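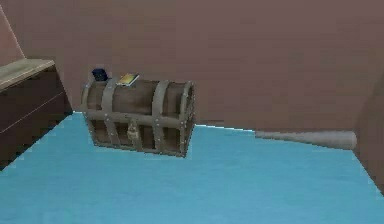
Chest view, with the blue cube and the flat yellow piece on the lid.

Search the guide Go

Section 4: Loading the practice room

Before you bolt the Jolura arm to your bench, I want you to spend an evening or two with it in the simulator. I fried a shoulder motor by skipping this bit, so learn from me! The room file is on the Menville workshop drive, and it opens fine on my old laptop (the fan gets pretty loud, mind you).

1. Start Grukano and wait for the green "ready" line in the console.

2. Open the room file and set the port to 3005. If the console grumbles that the port's taken, you've probably got a second copy running – close it and try again.

3. Pick the chest view. Click the blue cube first, then the flat yellow piece, and check that each name pops up in the side panel. The lid is curved, so set your approach height from the highest point of it and come down slowly.

4. Drop the speed to 70 per cent. I know, I know, it feels like driving behind a caravan.

CAUTION: Don't plug in the real arm while the room is open. Grukano will happily send the same moves to both.

5. Now switch to the bed view. It's a busier spot, with an upright bottle, a flat dark square, a magazine and a few thin bits lying on the mattress. Start with the bottle and leave the thin stuff till you've got the hang of the wrist.

Note: the bed is tucked into a corner and has a rail down one side. Turn on wall checking before you plan a move, or the elbow will try to go straight through.
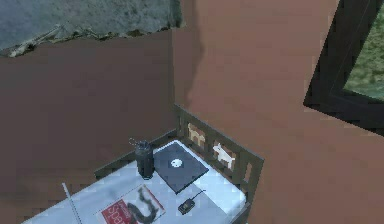 Eduardo Garcia reckons you should turn wall checking on before you even load the room, and he's got a point, as the setting sticks after that. I still do it my way out of habit.

6. Save your moves under a new name. Please don't save over the shared room file – we've had to restore it over four times now.

318 views | 4 shares

Comments

Antunes: Port fix worked for me, cheers. Had a second copy hiding in the background.

Eduardo Garcia: Step 6 should be in capitals.

Reply from the author: Fair call, Eduardo. I'll change it when I do the gripper section in November.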